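**Wednesday, late**

Up at 5 because the cat two floors down had opinions. Lay there listening to the radiator knock and thinking about the piano, which is still in the hallway and which I still have to turn sideways to get past.

I called Storka again after breakfast. They moved it up the stairs in September and left it "for the time being" outside the living room door, which is narrower than the piano by a margin I could cover with my thumb. The woman on the phone asked whether I had considered removing the door. I said I had removed the door. She asked about the frame. I said the frame was holding up a fair amount of Jelleck Street. She said she'd put a note on the account. By now the account must be mostly notes.

Walked to the market to cool off. Onions good, pears terrible, bought the pears. The man with the cheese has raised the price of the crumbly one again and explained it to me at length, something to do with feed, and I nodded so sympathetically that I came home with twice as much as I wanted. There is now a shelf in the fridge that I can only open the door on if I've braced myself.

Practiced for an hour in the hallway in my coat. The draft comes up the stairwell and straight across the keys, so everything slow gets played a little faster than written. I'm working through the Sakalauskas book, the green one, all exercises and no tunes. Number 2 is supposed to loosen the fourth finger. Mine has been loosened since summer and still lands like somebody dropping a shoe. The low D is going flat, too. I rang Tasaneck about a tuner and they quoted me $524, which includes travel, and I would like to know from where.

Lunch was cheese.

In the afternoon I measured the living room window, in case the piano could come in that way. It could, with a crane, a street permit and a different piano. Wrote the numbers on the back of the electric bill, then paid the electric bill and mailed them off with the stub. Measured again.

The neighbor across the landing says she doesn't mind the playing. She said it more than once, and the second time she had hold of her door. I'll stop by eight from now on.

Supper: onion soup, more cheese, one of the pears out of spite. Must call Storka tomorrow and be firm. Must also find out what a door frame costs.

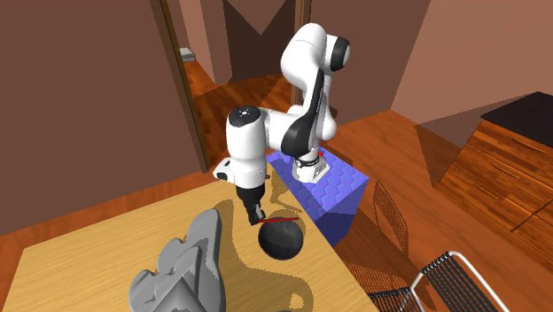

*Robot arm over a table, with a black ball.*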